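Spec-Skript (Fernsehen)

Ein Spec-Skript – ausgeschrieben »speculative script«, im deutschen Sprachraum sagt kaum jemand so – ist ein Drehbuch, das ohne Auftrag und ohne Honorar geschrieben wird. Ich habe in meinem Leben elend viele davon gelesen und ein paar selbst verbrochen, deshalb schreibe ich diesen Eintrag in unserem kleinen Drehbuchlexikon einfach mal so, wie ich ihn damals gern gefunden hätte.

Begriff

Man unterscheidet zwei Sorten. Die ältere ist die erfundene Folge einer laufenden Serie: Figuren, Tonfall und Schauplätze sind vorgegeben, die Handlung denkt man sich selbst aus. Verfilmt wird so etwas so gut wie nie, es dient als Arbeitsprobe. Die zweite Sorte ist der eigene Stoff, meistens eine Pilotfolge, manchmal ein Spielfilm. Den darf man dann auch verkaufen (wenn ihn jemand haben will!). In Writers' Rooms wurde früher gern die erste Sorte verlangt, inzwischen fragen die meisten, mit denen ich zu tun habe, nach der zweiten.

Abgrenzung

Exposé und Treatment sind keine Spec-Skripte, auch wenn das in Förderanträgen gern durcheinandergeht. Ein Exposé erzählt die Geschichte auf wenigen Seiten, ein Treatment schon Szene für Szene, aber beide kommen weitgehend ohne Dialog aus. Und am Dialog merkt man beim Lesen eben am schnellsten, ob einem eine Stimme gefällt.

Ein Beispiel

Mein Lieblingsfall ist »Tikov« von Valdis Koppel, ein Pilot über eine Grenzstadt, in der zwei Schwestern eine Autowerkstatt erben. Die jüngere heißt Kika und redet ohne Punkt und Komma, was sich herrlich liest. Koppel hat 4 Fassungen geschrieben, die erste ging im Juni an eine Agentur und kam mit einem einzigen Satz zurück. Produziert wurde die Serie nie, aber mit der vierten Fassung bekam er seinen ersten bezahlten Auftrag, und ich finde die Szene auf dem Parkplatz bis heute besser als vieles, was gesendet wird.

Form und Umfang

Geschrieben wird in Courier, 12 Punkt, eine Seite entspricht grob einer Minute. Szenenüberschriften stehen in Großbuchstaben, Kameraanweisungen lässt man bitte weg. Figuren bekommen beim ersten Auftritt eine kurze Beschreibung – und kurz heißt wirklich kurz, ich will keine Schuhgröße wissen. 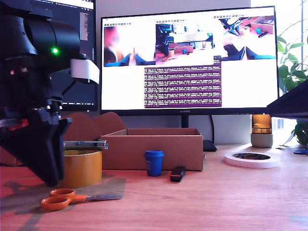

Regieanweisungen sind der Teil, an dem ich beim Lesen am häufigsten hängen bleibe. Sie stehen im Präsens und enthalten nur, was man später sehen oder hören kann. Gefühle, Vorgeschichten und kluge Gedanken über die Figur gehören da nicht hinein. »Ein schwarzer Greifer hält einen silbernen Metallzylinder, dahinter eine Rolle bernsteingelbes Packband« reicht völlig, und alles Weitere überlässt man der Ausstattung. Wer für jede Requisite einen Absatz braucht, hat nach zehn Seiten noch keinen Konflikt, und ich hole mir dann meistens erst mal Kaffee.

Rechtliches

Bei Folgen zu bestehenden Serien liegen die Rechte an Figuren und Welt natürlich woanders, verkaufen kann man so ein Skript also nicht ohne Weiteres. Beim eigenen Stoff bleibt alles bei der Autorin oder dem Autor, bis ein Vertrag unterschrieben ist. Ich schicke mir jede Fassung mit Datum selbst per Mail und hebe die alten auf.

Siehe auch: Bibel (Serie), Option, Pitch, Writers' Room

Letzte Bearbeitung: 14. November 2020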